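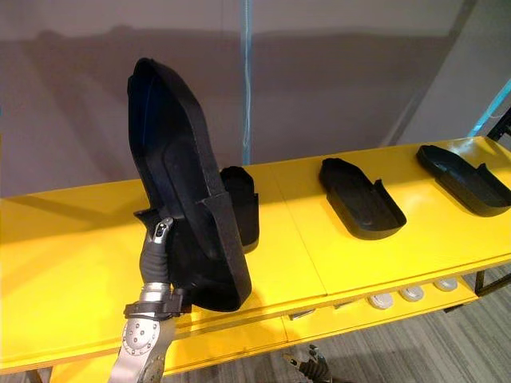
Chapter 9
Shells, Rims and Heels

Before a shoe has a lining, a tongue or laces, it has a shape, and a good deal of the work in a footwear shop goes into getting that shape right and keeping it right. The word shell is used in this book for any stiff or half-stiff part that carries the outline of the foot: a rounded toe, a floor, side walls and a heel. Black shells on a yellow tabletop are easy to tell from their background, and the ones lying flat with their toes towards the wall show the shallow, tray-like form that most of this chapter deals with. Look at the one near the middle of the table. The floor is flat, the rim is low, and the wall along the far side stands higher than the rest. Students often take a difference like that for a fault. It may be one, but it may also be part of the pattern, and the only way to know is to go back to the drawing.

Chapter 8 dealt with measuring the foot. You should by now be able to take a length, a ball girth and a heel width, and write them on a size card without help. In this chapter the measurements are carried over to the part itself. The next chapter covers lining and padding, and it assumes that you can already judge whether a shell is fit to be lined.

What you will learn

By the end of the chapter you should be able to:
name the main areas of a shell and mark them on a sketch
check length and width against a size card
tell a left shell from a right one by its outline
set out a batch on the bench for inspection
fill in a batch sheet and set aside parts that need a second opinion

Words used in this chapter

Floor. The flat inner surface on which the insole will sit.
Rim. The top edge of the wall, all the way round. The rim may be level or may rise and fall.
Wall. The upright part between floor and rim. The inner wall faces the other foot when the shoe is worn, and the outer wall faces away.
Heel block. The thicker section at the back. It takes most of the load when the wearer lands and is usually the stiffest part of the shell.
Toe curve. The rounded front, measured from the widest point forward.
Pair. One left and one right of the same size, from the same batch. Two shells that happen to match in size but come from different batches are not called a pair in this book.

9.1 Setting out the bench

Clear the bench and wipe it down. A smooth, plain top is best, in a colour that differs strongly from the parts. Joins between panels are acceptable if they are flush, but do not rest a shell across a join when you are checking whether its floor is flat. Even a small step will make a sound part rock.

Lay the shells floor down, toes all pointing the same way, with a hand's width between one and the next. Slanting them slightly makes the heels easier to reach. Keep the size card at the left and the batch sheet at the right, or the other way about if you are left-handed. Tools that are not in use go on the lower shelf.

Light should come from the side. A low side light throws a shadow along the rim and shows up dips and bumps that an overhead lamp will hide. Matt black is an awkward colour in this respect, and you may need to tilt the shell several times before the surface tells you anything.

9.2 A first look

Pick up one shell at a time by the heel, toe upwards, and turn it slowly. The heel block will stand a firm grip; the walls are thinner and can be pushed out of shape, especially near the middle of the foot. Look along the outside first, then into the tray. Run a finger round the rim from heel to toe and back again. Put the part down in the place it came from before you reach for another.

At this stage you are not measuring anything. You are looking for cracks, rough edges, lumps on the floor and walls that lean. Write down what you find in plain words, such as "rough at toe, inner side". Marks out of ten are of no use to the person who has to put the part right.

The worked batch

The exercises in this chapter follow a single batch from the Odera workshop, a small firm making a house slipper called the Hatar. The batch had 104 shells in it against an order for 100. Naomi Mfinanga, who ran the inspection bench, set 2 aside at the first look and passed the rest on for measuring. Her batch sheet is printed in full at the end of section 9.4. Sizwe Le Roux checked the same parts a second time in the afternoon, and his notes differ from hers in several places. Read both before you start Exercise 1, and mark on your own sketch each area of the shell where the two inspectors disagree.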